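# The Morning Round on Cell 2

Kirsty Furnival starts with the finger pads. The packing hall at Rotness is still quiet at that hour, and she likes to have the gripper checked before the first crates come through from the cold store.
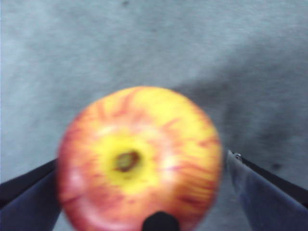

She wipes each pad with a damp cloth, then presses along it with her thumb, feeling for places where the surface has gone hard. A hard patch will mark an apple. The bruise may not show until the fruit has been in a shop for a week, and by then the complaint comes back to Rotness with a batch number on it.

The cell was put in by Hivance in January and runs on control software from Jakard. It handles the fruit that the main grading line can't place, one apple at a time. Furnival was a line fitter before it arrived and had two days of training on it.

After the pads come the fasteners. Each one has a dab of paint across the head, and if the line of paint is broken the screw has moved. She found two loose in the first month. Hivance sent longer ones, and those have held.

Then she runs the grip test. The arm picks up the same piece of fruit 34 times while the wrist camera records each attempt, and the software logs where the fingers met it. If one finger keeps arriving ahead of the other, she resets the zero position and runs the test again. On a bad morning that takes 66 minutes, most of it spent waiting for the arm to home itself.

The camera gets a lens cloth and nothing else. Spray cleaner got into the housing of an earlier unit, and the replacement had to come from Abugri's depot.

Everything goes in a hardback notebook kept on the shelf by the isolator switch. The latest entry gives the cycle count since the pads were changed, 1852, and a note in pencil: "left pad going shiny, order pair".

The new pads are fitted with the power off and the key in her pocket. She changes both together, even when only one is worn, and repeats the grip test before the cell goes back to work.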